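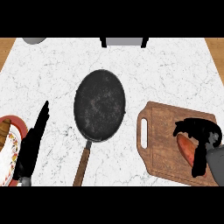 Hakgate streitet über die Bratpfanne

Die Gemeinde Hakgate hat seit dem 3. November eine Regelung für Küchengerüche. Sie umfasst 15 Paragrafen, vier davon beschäftigen sich mit Zwiebeln. Wer in einem Mehrparteienhaus nach 22 Uhr noch anbrät, soll künftig das Fenster zur Straße öffnen und das zum Innenhof geschlossen halten. Für Wohnungen, die nur Fenster zum Innenhof haben, sieht der Text eine »einvernehmliche Lösung« vor. Wie die aussieht, steht im Anhang, und der wird nachgereicht.

Angefangen hat alles im März, als bei der Verwaltung die ersten Beschwerden aus der Siedlung Chauvin eingingen. Bis zum Ende des Sommers waren es 436, ein beachtlicher Teil davon in derselben Handschrift. Die Verwaltung gab daraufhin ein Gutachten in Auftrag. Das Büro Korard stellte an mehreren Abenden Messgeräte in die Treppenhäuser und kam zu dem Ergebnis, dass es dort nach Essen riecht. Kosten: 1.390 Euro, Anfahrt inbegriffen.

Im Gemeinderat fiel die Debatte länger aus als die zum Haushalt. Eine Fraktion wollte Fisch grundsätzlich auf den Freitag beschränken, eine andere sah darin einen unzulässigen Eingriff in den Dienstag. Durchgesetzt hat sich ein Kompromiss, wonach Fisch »mit Augenmaß« zuzubereiten sei. Knoblauch wurde vertagt. Ein Antrag, Waffeln ausdrücklich als Nichtgeruch einzustufen, fand eine Mehrheit quer durch alle Lager und war der einzige Punkt des Abends, bei dem geklatscht wurde.

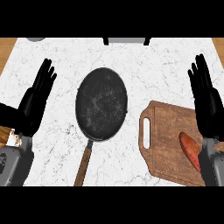

Arbeitsfläche aus weißem Marmor mit grauen Adern.

Im Nachbarort Pevitgate verfolgt man die Sache mit Interesse und offenem Fenster. Dort gilt seit Jahren die ungeschriebene Regel, dass man bei besonders gutem Geruch klingeln darf. Eine Übernahme der Regelung aus Hakgate sei nicht geplant, heißt es aus dem dortigen Rathaus, man habe genug mit dem Laubbläserkonzept zu tun.

Verstöße bleiben in Hakgate vorerst ohne Bußgeld. Vorgesehen ist zunächst ein freundliches Schreiben, beim zweiten Mal ein weniger freundliches. Alle 664 betroffenen Haushalte sollen ein Merkblatt in den Briefkasten bekommen. Gedruckt ist es bereits, allerdings noch mit der alten Fassung zum Fisch. Die Verwaltung bittet darum, den entsprechenden Absatz bis zur Neuauflage selbst durchzustreichen.

Weitere Meldungen
Pevitgate: Laubbläserkonzept geht in die dritte Lesung
Chauvin bekommt zweite Parkbank, Standort weiter offen
Wochenmarkt zieht um, Käsestand bleibt
Bushaltestelle Hakgate Süd heißt jetzt Hakgate Südwest

Wir verwenden Cookies, um unser Angebot zu verbessern. Mit der weiteren Nutzung dieser Seite stimmen Sie dem zu.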